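Equipment plan, second half: hand-held grippers

The Stundcombe floor now has a spending plan for hand-held gripper units, and Chie Wada is asking for comments before the order goes out in July. The main change from the spring draft is that spare parts get their own line. Grip pads, marker plates and wrist mounts were previously charged to general supplies, and the totals could not be traced afterward.

Two quotes are in hand. Omine offers the complete unit at $980, pads included. Quinlan is at $786, with pads and calibration billed separately.
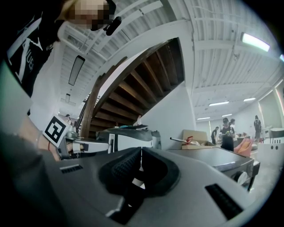
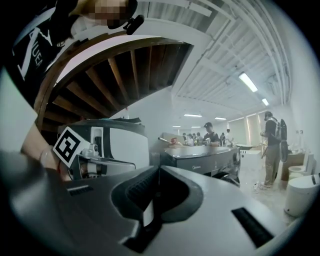

Hand-held units in use on the open floor by the staircase.

Fumiko Iwasaki has worked both quotes through to a full year of operation. Once calibration is added, the gap between them comes to nearly $97 per unit. Her sheet assumes 40 pad changes a year, a figure taken from the old Stiturlow log - it may be low for two-shift work.

Storage and charging are not in the plan yet. Bohdana Pavliuk needs the outlet load for the shelving bay before she can price either one. Teams that want units of their own should send a head count and expected hours per week to Amado Sebastian. Requests without hours will be held over to the next round.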